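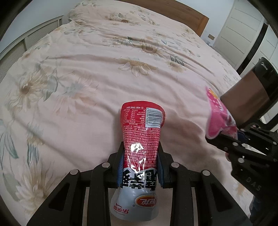 Collecting gripper demos with shiny snack bags – how many do I need, and how messy can the setup be?
Posted by Sotutport

I'm recording examples for a pick-and-place policy using two hand-held grippers. The objects are snack bags and wrappers, and the surface is a bed with a flowered bedspread. I have 341 episodes so far. I used Canano to sort them and did a first training run in August.

The trained policy gets to the bag fine. Then it closes too early, or it pinches only the crimped edge and the bag slips. Stiff boxes from an older set gave me no trouble with the same settings.

Things I'm unsure of:

Should I pick up each bag the same way every time, or change the grip on purpose?

Some packages are cut to a shape, like the My Melody candy, and those I hold by the lower sides. Does a mix of grips confuse the training?

Do I throw out episodes where the plastic has a strong glare spot?
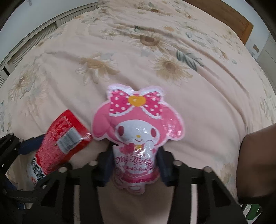 Mthembu
Keep the glare. Your robot will see glare too, and if you cut those episodes it will never learn what to do with it. I only drop an episode if the tracking is lost.

On the grips, pick one rule per shape and stick with it for the first thousand or so. Flat bags by the middle, shaped ones by the lower sides is a fine rule. What hurts is gripping the same bag three different ways from the same starting spot. Change where the bag lies and which way it points, and leave the grip alone.

The early closing is probably timing. Check that your gripper width and your video line up. Mine were off by 4 video frames and I had the same problem until I fixed it. Soft bags show it more than boxes do, as a box forgives a bad close.

341 is low for soft packages. My set had 1,091 before it stopped pinching edges.

Nusent
more data. we have 2,893 and still add to it

Mthembu
One more thing, on the surface. Wrinkled cloth is fine, but smooth it out or bunch it up between batches, or the model can end up tying a certain fold to a certain bag. Same goes for the other stuff lying there – move it every so often. And use both hands in the same episode if you want two-arm behavior later. It is hard to add afterward.

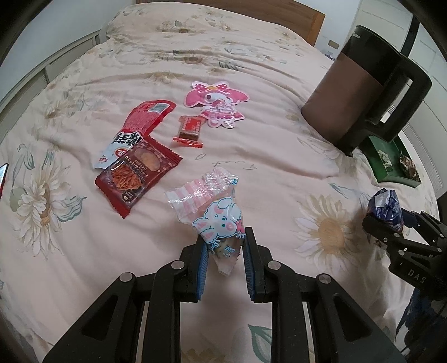
Both grippers holding wrappers, with more packages on the bed

Sotutport
Thanks. I checked the timing and the width signal was running behind the video. Fixing that first, then I'll record more with one grip per shape. Leaving this open until I've trained again.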